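Hand-held gripper demonstration

A hand-held gripper demonstration is a recording of a person doing a chore with a tool shaped like the end of a robot arm. The person supplies the arm, the eyes and the patience; the tool supplies the fingers and the camera. Collections of such recordings are used to train learning systems, which are then expected to do the same chore with no person attached.

The method is also called handheld collection, or, in older notes from the Windeo project, "going around with the claw." The second name has never appeared in a grant application.

Background

For a long time the usual way to gather examples was teleoperation, in which an operator steers a real arm from a short distance away. Teleoperation gives clean records of every joint, but it needs the arm, a bench to bolt it to, and someone nearby with a hand on the stop button. An arm is also hard to get up a flight of stairs.

Hand-held tools did away with most of this. Early work at the Felville workshop used a pair of kitchen tongs with a camera taped to the hinge, a design remembered mainly for the tape. Its successor, built by Vernon Ouellet, had two curved jaws on a shared linkage and replaceable finger pads, and was the first that could be used for an hour without the operator asking to stop. Later tools made by Arkov kept the general layout and improved the handle.

Equipment

A typical tool has a grip or trigger, a pair of jaws, soft pads, and a camera that looks out past the fingertips. The camera moves with the hand, so the jaws stay in nearly the same place in the picture while the rest of the house swings about behind them. New viewers often find this unpleasant. The learning system has not complained.

Pads are commonly ridged, which helps with thin or slippery objects, and are often in a bright color that stands out from the jaws. They wear out faster than anything else on the tool except the operator.

Procedure

A session is divided into episodes. Each episode begins with the jaws open and ends when the object has been put where the task sheet says it goes. Operators work at a steady pace and keep their free hand out of view, a rule that is harder to follow than it sounds - most people have spent their whole lives helping with the other hand.

Failed grasps are handled in different ways. The Windeo guidelines keep an episode in which the object is dropped and picked up again, on the grounds that a robot will certainly drop things and should know what comes next. The Felville guidelines throw it out. Each group regards the other's data as slightly suspect.

Choice of objects

Blocks and cups were the standard objects for years, and systems trained on them became very good at blocks and cups. Personal items came into use later and are now a regular part of household sets. Watches, bracelets and strings of beads are popular because they are small, cheap and badly behaved. A bead strand has no fixed shape. A watch has a stiff case on a soft strap, so the two sides of a grip may meet quite different things.

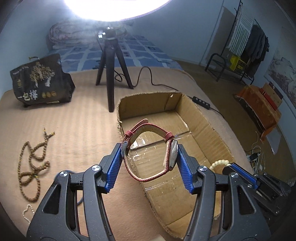 Choice of setting

Recordings made on a bare table are easy to compare and of limited use in a home, where tables are seldom bare. Most current projects send operators into lived-in rooms and ask them not to tidy first. Compliance varies. Ikechukwu Iyamu, reviewing a set gathered for the Kılıçarslan project, found that 7 of its homes had been cleaned to a standard he described as "hostile to research."

Lighting is a lasting source of argument. A ring light gives an even picture and may also teach the system that the world has a ring light in it. The usual compromise is to record some episodes with extra lighting and some without, then disagree about the proportions.

Criticism

The main objection is that a human wrist can do things a robot's cannot. A demonstration may pass through a pose that no available arm can reach, and the example is then correct, well recorded and useless. Filtering removes many such cases.

Related articles
Bead strands as test objects
Episode (data collection)
Finger pad
Kitchen tongs in robotics
Teleoperation

Last edited 5 September 2025 | Contact the editors | Copyright and reuse | Back to top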